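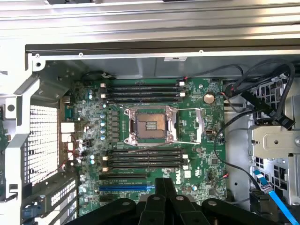 Wrist cam, fingers in view over the blue slot. CPU socket empty, levers up.

06/09/2025 – finger comparison, memory modules into the Dell board

Natália Bastos wants a yes or no on the Gellari fingers before we order more. My answer so far is no, or at least not on the strength of their brochure. Rerex pads went first, same arm, same controller settings, 5 mm/s on the way down.

The claim is that the Gellari pads hold a thin board edge without it tipping. Maybe on a bench with one board and nothing near it. The slots by the back wall leave very little room for the wrist, and a pinch on the top edge leaves the whole module free to swing. I don't see how a softer pad fixes that. 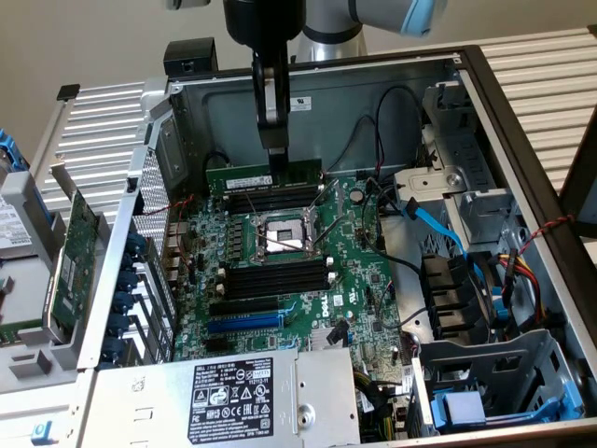 Module held by the top edge, level, upper slot bank.

Logged 269 readings from the finger force channel before the Yazdani controller dropped the connection. Restarted, got to 626, stopped there on purpose. The two sets don't share a zero, so I am not going to average them whatever the plotting script offers.

Wrist camera: fine for finding the slot, poor for judging height. The fingers hide the spot I care about. Raised exposure to 400 and all I got was more glare from the socket metal.
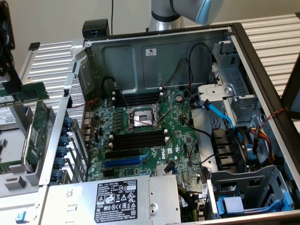
Fixed camera is the better judge of tilt, and I would trust it over the Jokeo pose estimate, which reported "aligned" with the arm parked. Asked Natália to send me the version number.

To do: re-zero the force channel, swap pads without touching the mount, repeat on the lower bank. No order until both pads have run on both banks.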